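Wudska Handling Project
Progress report to the Disten Fund, second reporting period
Prepared by Mulugeta Araya, project lead, with additions from Ngân Kiều

Dear friends at Disten,

Thank you for your patience with this one, which reaches you a little later than I promised on the phone. We wanted the open day to be behind us before we wrote, and then we wanted the notes from the open day typed up, and then Ngân found a whole second notebook. You asked us last time to say less about the budget and more about what people made of the work when they came to see it, so that is how I have arranged things. The spending table is in the usual attachment and there are no surprises in it.

Where we are

You will remember that the first period went mostly into getting the Javier grippers to a state where a newcomer could pick up a pair and do something sensible with them. For anyone at your end who is new to the file, the Javier is a gripper a person holds by the handle and closes by hand. We record what it sees and where it goes, and those recordings are what our robot arm will learn from in the third period. The arm itself is still in its crate at the Winavberg workshop and will stay there until May.

Our target for the whole project is 1,000 usable recordings of everyday handling tasks. At the close of this period we have 599. I had hoped to write a bigger number, and I would have done so if we had kept everything, but Ngân went through the early sessions with a firm hand and threw out the ones where the markers dropped out of view partway through. I complained at the time and I have since come around. The set we have is one we can stand behind.

The tasks are deliberately plain. Picking up a book and setting it down again, turning a box, moving a cup from one side of a desk to the other, folding a cloth. In this period we spent most of our hours on thin and slippery things, which were the weak spot you flagged in your comments on the first report, and you were quite right to flag them.

The open day

We held the open day in the small office upstairs, with the longer table next door used for coffee and for coats once the hooks filled up. Thirty-one people had signed up and, to our great pleasure, 31 came. They arrived in small groups from ten in the morning and the last of them left a bit after four. There were two teachers from the technical college, a good number of their students, people from a packing firm down the road, a retired bookbinder who asked the best questions of the day, and several neighbors who had seen the notice in the bakery and simply wanted to know what we did up here.

We had talked for weeks about how to run it. My first idea was a talk with slides, and I had even made the slides. Ngân felt that people would rather hold the thing than hear me describe it, and she was kind enough to let me give my talk to her alone one afternoon, all of it, before saying so again. We cut it to five minutes. After that each group watched one task done by one of us, and then anyone who wanted to could try.

The demonstration task was lifting a book in clear wrapping by a corner of its plastic. It looks like very little. A person with bare fingers does it without a thought, but with the grippers you have to come in at the right angle, get the film between the pads and close gently, and the shine on the plastic makes it hard to judge where the edge is. We picked it because it fails in interesting ways and because everyone has fought with a wrapped book at some point in their life.

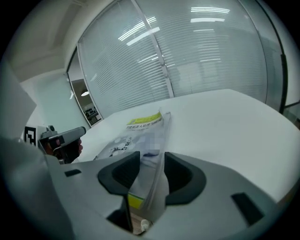 Wrapped book, clear film held between the gripper pads, with a second hand-held gripper to the left.

The bookbinder watched this three times over and then asked why we didn't press down on the cover and slide the film toward ourselves to make a fold, as he would have done with his thumb. We tried it his way on the spot. It worked four times out of the next five, which is better than our own method had managed all morning, and Ngân has now written it up as a separate task in the list, with his blessing. I mention it at some length because it is exactly what we hoped for when we put an open day into the proposal, and I remember that one of your reviewers wondered, very reasonably, whether a public event would give us anything we could use.

What visitors found hard

Most people squeezed too much. The trigger is light and the urge is to grip the way you would grip pliers. The students got over this in a minute or two, while the packing firm people took longer and were very funny about it. Several visitors held the grippers so that a sleeve or the other hand came across the marker, and we had to ask them to start over. We knew this happened with new operators but had never seen so many new operators in one day, and it was a useful lesson in how poorly our instruction sheet explains it. The sheet has one sentence on the subject, at the bottom of the second side. It is now at the top of the first.

Working with both hands was another matter. One gripper people pick up quickly. With a pair, they tended to freeze, look from one hand to the other, and then laugh. Ngân suggested letting each visitor simply raise the pair in front of them and move about for a little while before coming to the desk, with no task at all, and that made an enormous difference. We have added this warm-up to every session since, including our own.

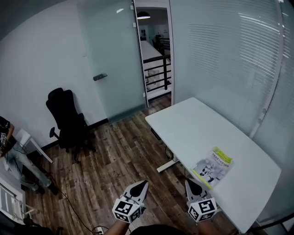 Both grippers held up in the upstairs office, with the desk to the right and the marker cubes in view.

A few people asked where the robot was. I had expected this and still felt a bit sheepish each time. We explained that at this stage the person supplies the skill and the recordings carry it over, and that the arm comes later. The teachers liked this part and asked if their students could come back for it, and I said yes without checking with anyone, so I hope Ngân is reading this paragraph in a good mood. (She is. N.K.)

What we would change

The room is too small for groups larger than six. We knew that, and then in the early afternoon two groups overlapped and we let them, because it seemed unfriendly to leave people standing next door. Conversation was lively and the recordings from that half hour are mostly no good. Next time we will stagger the arrivals more and put out more chairs by the coffee.

Power was a nuisance as well. We ran everything from a strip on the floor and spent a good part of the day asking people to mind the cable. A proper run along the wall is being priced, and it falls within the small works line you already approved.

We should also have asked for written comments while people were still with us. We sent a short form around afterward and got nine back, all generous, one of them very long and mainly about the stairs. I have attached them with names removed.

A note from Ngân on the recordings

Mulugeta has asked me to add something on quality. Visitor attempts are kept in their own folder and none are counted in the 599. I looked through them all the same, and they are more valuable than I had expected, mainly as a record of mistakes. Our own operators have become quite smooth and nearly always approach the desk from the same side. The visitors came at it from everywhere. With your agreement I would like to go back to those who ticked the box for further contact and invite them for proper sessions, with consent forms and an hour's practice first. I believe a mixed group of operators would give us a better set than the two of us plus our regular helpers could produce, even if progress toward the total is slower for a month or so.

I have also started keeping a short note with each session on the light in the room and whether the blinds were open or shut. Glossy wrapping looks very different from one hour to the next, and I would like to be able to sort by it later.

Next period

We plan to bring the count of recordings up to the full target, to uncrate the arm in May and set it up at Winavberg, and to hold a second, smaller demonstration once it can do one of the simpler tasks with some reliability. I would dearly like that task to be the wrapped book. Ngân thinks the cup is wiser, and we have agreed to decide when we see how the first trials go.

We have two requests. The first is your agreement to the change in operators described above, which does not alter the total budget but does move a modest amount from equipment to travel and refreshments. The second is whether somebody from Disten might like to come to the next demonstration. We would happily fit the day around you, and you would of course be expected to try the grippers yourselves.

With warm thanks from us both,

Mulugeta Araya
Ngân Kiều

Attachments: spending table; revised instruction sheet; visitor comments; updated task list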